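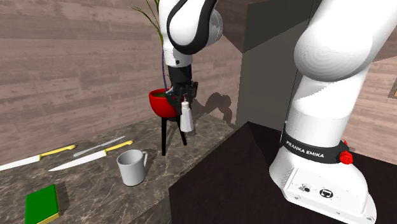
**Arm on the prep counter, anyone else living with one?**

**kekeli_a** wrote:

Posting on break so sorry for typos. I do prep at the Lirkcombe kitchen, commissary type place, 500 covers on a big day. Since January we've had an arm for resets and fetching. Salt, bottles, mugs, put it back where it goes. Chef calls it Orna. I don't call it anything.

Not here to say it's bad. Question is what happened to your hours? We were told nobody loses shifts. True so far. But the reset used to be 40 minutes at the end of the night, paid, sitting-down-ish work, you talked to people. Now thats gone and I get the same hours but all of it is knife work. My wrist is feeling it.

---

**ticketrail** wrote:

Same at our Laltby site. Hours same, job heavier. They take the easy bits first. Get it in writing what the 40 min turned into.

---

**Emiliano C** wrote:

gonna disagree a little. I run the line at a place with 2 of these. My closers hated resets. HATED. Nobody on my crew asked for them back. If your wrist hurts thats a rotation problem, talk to whoever writes the schedule

---

**kekeli_a** wrote:

Whoever writes the schedule thinks the arm fixed the schedule. That's kind of my point

---

**ticketrail** wrote:

lol yes

Emiliano do your closers get asked or do you just tell us they hated it

---

**Emiliano C** wrote:

They got asked. Sheet on the door, 3 people wrote something. Ok so not a huge survey. Still.

What does yours do on the counter anyway, does it touch knives?

---

**kekeli_a** wrote:

No knives. That's ours, house rule. Bottles, shakers, small stuff. Pic from the sim, same counter layout they use for setting up jobs:
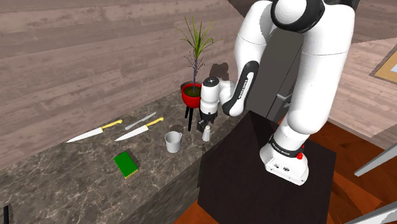
*Salt shaker job in the sim. Knives are on the counter in there too.*

Part that bugs me, I have to lay the real counter out like that now. Mug here, plant there. Used to be I put my board where I wanted. I'm left handed!! Whole thing is set up for somebody who isn't me.

---

**el_sayed_nights** wrote:

This is the one I'd push on. Hours you can argue forever. Layout is a change to your station and you should have a say. At ours we asked for a mirrored layout for lefties, took them a while but they did it. New sim setup, couple of test runs, done.

---

**Emiliano C** wrote:

ok that one I agree with. Didnt think about lefties at all. Going to check with my guy on mornings

---

**ticketrail** wrote:

Still say get the hours thing in writing.

And who stands there when it stops mid job? With us it's whoever is closest, and that person gets behind on their own prep, and then hears about it.

---

**kekeli_a** wrote:

Closest person here too. Usually me. No extra for it, no training past a ten min talk.

Meeting is Wednesday. Taking the layout, the wrist and the babysitting. El-Sayed can you message me how you worded the mirrored one? Break's over

---

**el_sayed_nights** wrote:

Sent. Its short, one paragraph, change the station name and you're good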